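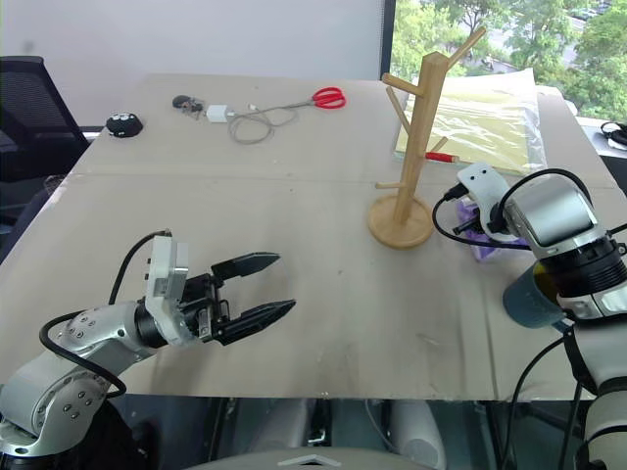 Bredeck mug tree returns to the kitchen bench, wobble not included

FOR IMMEDIATE RELEASE
February 11, 2021

Iretau, the homewares maker best known for things you hang other things on, today announced the return of the Bredeck, a wooden mug tree that was dropped from the range three years ago on the grounds that everyone had dishwashers now.

Everyone, it seems, also had mugs. In the period since the Bredeck left the catalogue, Iretau's customer service desk has received 1,699 separate inquiries about when it would be back. Of these, 381 included a photograph of the writer's kitchen cupboard, usually with the door open and always with a note of grievance.

"We thought we'd retired a minor product," said Rebecca Mancuso, head of kitchen and table at Iretau. "Then I had a letter from a man in Ballarat who had been stacking his mugs three high for two winters and held me personally responsible for the handles. I kept the letter. It's a good letter."

The new Bredeck has a round wooden base, a tall square post and angled pegs at staggered heights, left and right. Readers who remember the old Bredeck will recognise the general idea. The differences are in the places a sensible person never looks, such as the underside of the base, which is now slightly heavier, and the angle of the pegs, which took up most of August and a fair amount of goodwill.

The peg question

Mug trees have been around long enough that most people assume the matter is settled. Eleri Harries, who led the redesign, would like it known that it is not. A peg set too flat will let a mug slide off when someone shuts a drawer with their hip. A peg set too steep holds the mug beautifully and then refuses to give it back, a poor quality in anything you deal with before your first cup of tea.

The design team worked through 23 prototypes. Several were good. One was described in the meeting notes only as "the hat stand", and is now used as one.

"The brief was that you should be able to hang a mug with your left hand while looking at your phone," Harries said. "I know that's not a noble brief. But I've watched people in their own kitchens and that's how mugs get put away."

The square post was the subject of a longer disagreement than anyone at Iretau is proud of. Round posts are cheaper to turn and look friendlier in a catalogue. A square one gives each peg a flat face to sit against, and the team felt the joint was tidier for it. The square post won by a single vote, and the losing side has asked that their objection be noted. It is noted.

What it will and won't hold

The Bredeck is meant for ordinary mugs with ordinary handles. It will take the straight-sided kind, the slightly bulbous kind and most of the ones you were given by an employer. It will not take the soup mug with the handle the width of a tea towel, and it will not take a handleless cup, however stylish, for reasons that become clear on the first attempt.

Iretau recommends loading opposite sides in turn. Hanging all your heaviest mugs on the left is possible, and the base has been weighted with exactly that customer in mind, but the company would prefer you didn't make a habit of it.

The wood is pale and finished plainly, with no slogan of any kind. A proposal to engrave the word "MUGS" on the base was considered at some length and declined. Wipe it over with a damp cloth. Please do not put it in the dishwasher, that appliance having caused enough trouble already.

Availability

The first run is 3,000 units. The Bredeck will be sold through Iretau's own online shop and through Pallent kitchen stores, where it will sit beside the Trummer dish rack, a product with which it shares a shelf and a colour and very little else. Pallent has asked for its allocation early and has promised not to display it with mugs glued on, as happened last time.

Customers who wrote in during the past three years will be contacted before general release and offered first choice of the run. Those who sent photographs of their cupboards will get the same offer, along with their photographs back if they want them. Replacement pegs will be available on request for owners of the original Bredeck, although Harries points out that the new pegs sit at the new angle and will look a bit odd next to the old ones.

About Iretau

Iretau designs and sells racks, hooks, stands and rails for kitchens, laundries and hallways. The company's range is small by intention and occasionally by accident.

Media inquiries

Sample units are available to home and lifestyle editors for review. Please allow for the fact that the sample cupboard is also where the staff keep their own mugs, and return the stand when you have finished with it. Requests for samples, interviews with Rebecca Mancuso or Eleri Harries, and dimensions for shelf planning should go to the Iretau press desk.

ENDS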